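Nustness: a simulated kitchen for the arm we're building in the shed

README, last properly tidied in October

Right, so this is the folder that goes with Nustness, the simulated kitchen I've been putting together while the real arm takes shape at Vernlow (our shared workshop, third unit along, mind the step). If you've come from the Vernlow mailing list, hello! If you've come from somewhere else, you'll probably want the arm drawings too, and those live in the Besson folder next to this one.

I started on this in spring when the second shoulder joint cracked and I had a month of waiting for parts. I can't machine anything to save my life, but I can sit with a laptop and a flask, so the simulated side became my job. Lorcan does the metalwork and most of the wiring. Odette wrote the joint controller, which we call Ferka after a very stubborn goat she once looked after, and everything in here talks to Ferka exactly as the real arm would.

What's in the folder

scenes/ has the kitchens. There are 5 of them, all the same fittings with different wall colours and counter layouts. Peach is the one I use most, and it's the default if you don't ask for another.

tasks/ has the little job files. Each one says what's on the cooker, what's on the counters and what counts as finished.

runs/ has recordings from me driving the arm by hand with a game controller. Please don't rename these, the index goes by file name and I never got round to doing it properly.

scratch/ is scratch. Don't look in there.

Getting it going

Unpack the folder somewhere without spaces in the path. Start Ferka first and wait until it prints "ready", then start the kitchen. If you do it the other way about, the kitchen sits there looking perfectly happy and the arm won't answer. I've lost whole evenings to that one.

On my old laptop the Peach scene takes 11 seconds to load. Lorcan's desktop does it before he's let go of the mouse, so there's that.

You don't need a graphics card for the physics, only for the nice pictures. Run it with "--plain" if you just want numbers out.

The pot task

Most of my time has gone on this one. The job is to reach a pot at the back right of the cooker without brushing the knobs along the front, and bring the pot forward by its handle. It sounds like nothing. I thought I'd have it done in a weekend (ha).

The trouble is the start. With the gripper low in front of the control panel, it has to come back away from the cooker before it goes up, or the wrist swings into the last knob. The task file marks any knob contact as a fail, even a light one. I was tempted to loosen that, but a real cooker with the gas on wouldn't be so forgiving, so it stays strict.

Then there's the food in the pot. I put one orange wedge in so you can tell whether the pot's been tipped. It slides about if you're rough, and the task file checks that it's still inside when you finish. It's a very cheap spirit level, really, and it has shown up more bad driving of mine than all the graphs put together.
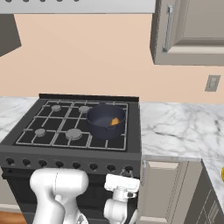

Benedito Sampaio wrote back after trying an early copy that he'd be happier if the start pose were shuffled a bit each time, since a program that only ever learns one way out from under the knobs hasn't learned much about knobs. He also asked for the arm's speed to be capped by default, having sent his straight through the extractor hood on the first go.

Fair on both counts! The cap is in now (set "gentle" to off if you really want to fly). The shuffling is half done: the arm's height varies, but the sideways part still puts the elbow inside the counter now and then, and Ferka quite rightly has a tantrum. If you turn it on with "shuffle = yes", check the first few starts by eye before leaving it to run overnight.

How it compares with the real arm

So-so. Reach is good, because I measured the links off Lorcan's bench with his callipers and typed them straight in. Grip is poor. The simulated fingers hold on to anything as if they'd been glued, and the real ones, with their strips of bicycle inner tube, drop a full mug more often than I'd like to admit. I've turned the friction down 2 times already and it's still flattering us.

The real arm also sags a touch when it's stretched right out. There's a "droop" value in the settings that fakes this. It's a fudge. It bends the whole forearm by the same amount whatever you're carrying, and one day I'll do it properly.

We haven't tried the pot task on the real arm. The workshop only has a two-ring camping stove, and we'd want a dummy cooker front knocked up out of scrap board first. If anyone has an old range panel with the knobs still on, please shout.

Known niggles

Picture and physics drift apart if you pause for more than 2 minutes. Restart the kitchen, Ferka can stay up.

The pot handle has a collision shape that's fatter than it looks. You'll feel the gripper stop early.

Changing scene while recording writes a file that opens but has no joint angles in it. Stop the recording first.

Small things left on the counters sometimes fall through on loading in two of the scenes. I think it's the counter corner, where the two slabs meet. Peach seems fine.

Using it

Have whatever you like. If you put it in something of your own, a mention of Vernlow would be lovely, and if you fix the elbow business please send it back to me. Patches by email are fine, or catch me at the workshop in the evening, usually after seven, usually by the kettle.

Thanks to Odette Bouvier for Ferka and for answering daft questions at midnight, and to Lorcan McGrath for letting me near the callipers.

Noémie Langlois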